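Filed under: Flash Fiction / Workplace

Bensaid promised the machine would give up its letters by noon. Yung-ching had heard promises like that since 2001, and she had stopped writing them down.

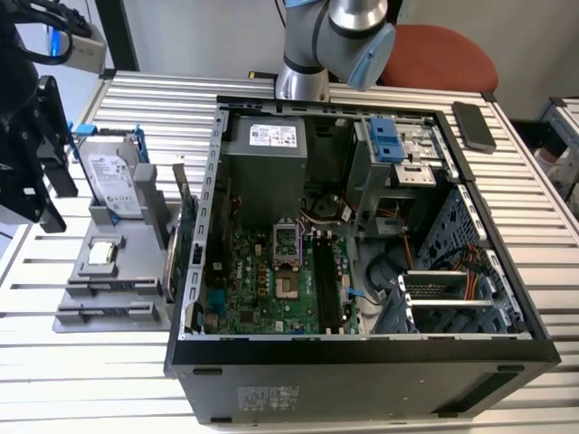
Letters did not live in a computer, she told Aksel. They lived in whoever had bothered to read them. He pointed at the Seagate drive, upright in its blue caddy, and said 1415 of them were on it.

"Says who?"

"Bensaid."

"Well, then." She looked at the chip lying on its little tray – all that fuss, for a thing like a postage stamp – and asked what her uncle had written on page one. Aksel didn't know. She did, or thought she did, and that bothered her more. 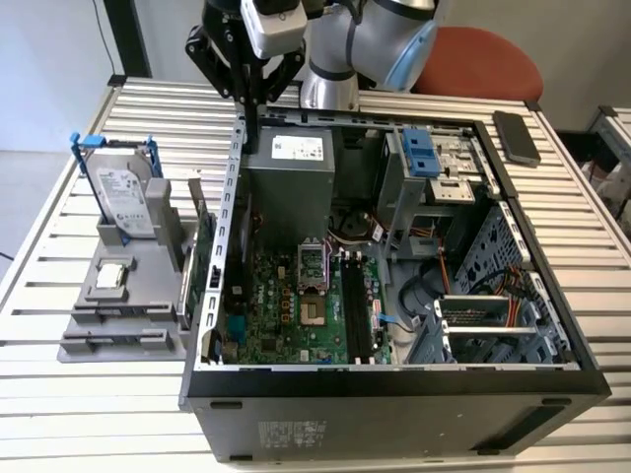
The Dell, socket open, memory slots bare.

She put on her coat and told him to call her when it said something.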